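Wastaten procura responsável por compras e orçamento de equipamento (m/f)

Publicado a 6 de agosto de 2022
Local: sede da Wastaten, com deslocações aos armazéns de Baltach
Regime: contrato a termo de um ano, tempo inteiro, entrada em outubro

Preparamos e repomos loiça para cantinas escolares e refeitórios de empresas. Há quem nos garanta que uma parte deste trabalho pode passar para braços robóticos já no próximo orçamento. Queremos contratar uma pessoa que faça contas antes de acreditar nisso.

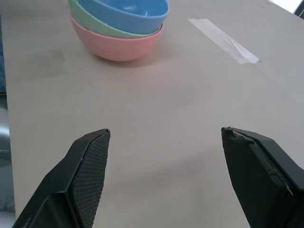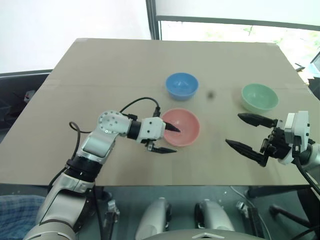 Taças de plástico e braços robóticos sobre uma mesa.

O anúncio é mais comprido do que o costume porque já recebemos candidaturas de pessoas muito entusiasmadas com robótica e pouco interessadas em ler um contrato de manutenção até ao fim. O entusiasmo não nos incomoda. Só não chega para assinar uma encomenda.

O que vai fazer

Vai receber propostas de fornecedores e desmontá-las linha a linha. A última que nos chegou, da Sugawara, trazia o preço dos braços na primeira página e o das peças de desgaste na penúltima, em letra mais pequena. Os dedos das garras gastam-se, as superfícies de contacto também, os cabos partem. Queremos saber quanto custa um ano disto, e quanto custa o segundo.

Vai comparar compra, aluguer e a hipótese de não comprar nada. A terceira hipótese tem de aparecer em todos os relatórios, com números próprios. Não aceitamos que venha em nota de rodapé.

Vai acompanhar o ensaio Olaleo, que dura 8 semanas e tem um teto de 3.150 euros para consumíveis, bancada, transporte e pequenas adaptações. O teto não sobe. Se o dinheiro acabar antes do prazo, o ensaio para e o relatório explica porquê.

Vai medir tempos com cronómetro e folha. Já vimos vídeos acelerados que cheguem. Interessa-nos a duração do ciclo completo, incluindo as tentativas falhadas e os minutos em que uma pessoa tem de ir endireitar uma taça. Se o fornecedor disser que essa pessoa «deixa de ser necessária», pedirá por escrito a partir de quando e em que condições.

Vai ainda escrever o caderno de encargos para uma eventual compra: garantia, prazo de resposta a avarias, formação, seguro, consumo elétrico, atualizações de software e o que acontece aos equipamentos se o fabricante desaparecer.

O que pedimos

Experiência em compras técnicas, controlo de gestão ou manutenção industrial. Não exigimos curso superior.

Folha de cálculo sem medo e sem macros que só o autor percebe.

Inglês suficiente para ler manuais e discutir cláusulas ao telefone.

Carta de condução. Baltach fica a 30 quilómetros e os transportes públicos são o que são.

Capacidade para dizer à direção que uma ideia da direção é cara. Vai acontecer.

Não é preciso saber programar robôs. Quem souber terá de resistir à tentação de passar as tardes a fazê-lo.

O que oferecemos

Salário conforme a tabela interna, enviada a todos os candidatos antes da primeira conversa. Subsídio de refeição, seguro de saúde e 380 euros por ano para formação à escolha. Horário flexível de manhã. Teletrabalho só em dias sem ensaio marcado.

Não prometemos uma carreira na robótica. Se as contas disserem que não vale a pena, o projeto acaba e a função continua com as outras compras da casa: máquinas de lavar, carrinhos, prateleiras, a empilhadora que já devia ter sido trocada.

Como concorrer

Envie currículo e uma página, no máximo, sobre uma compra de equipamento que correu mal e em que esteve envolvido. Diga quanto custou e o que faria agora. Pode retirar nomes de empresas. Cartas sobre «paixão pela inovação» serão lidas depois das outras.

As candidaturas são entregues na receção da Wastaten ou pelo formulário desta página, escolhendo a referência Olaleo. Respondemos a todas. A seleção inclui uma entrevista e um exercício de duas horas, pago, com uma proposta de fornecedor para analisar.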